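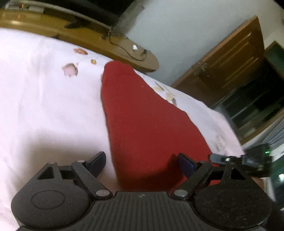

Rapport d'avancement – projet Pletent
15 juin 2020

Chers partenaires de la fondation Drullari,

Voilà déjà quelques mois que vous nous accompagnez, et c'est avec un vrai plaisir que nous vous donnons des nouvelles de notre coque à batterie pour téléphone. Depuis février, l'équipe a repris toute la carte de charge, un peu plus longuement que prévu il faut bien le dire, et la version Nurko tient désormais 300 cycles complets sans perte gênante. L'atelier Ngô nous a livré 50 coques moulées ; 12 sont parties au rebut à cause d'un bouton de volume trop dur, et le moule est en cours de retouche.

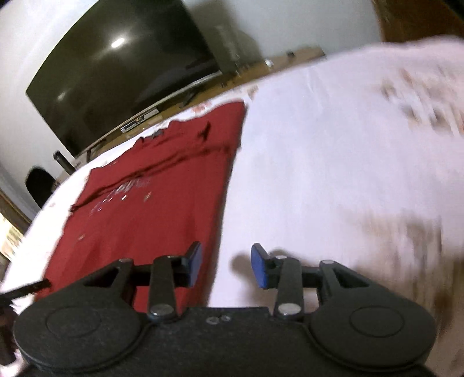 La coque gêne-t-elle la charge sans fil ?
Elle la ralentit un peu avec les chargeurs les plus anciens, et nous affinons le dos pour y remédier.

Côté application, l'affichage du niveau de batterie fonctionne sur les deux systèmes – reste la traduction des menus, que nous aimerions boucler avant l'été. Il nous reste 699 euros sur la ligne « essais », que nous proposons de garder pour la prochaine série de tests de chute.

Merci encore, très chaleureusement, pour votre patience et vos remarques toujours utiles.

L'équipe Pletent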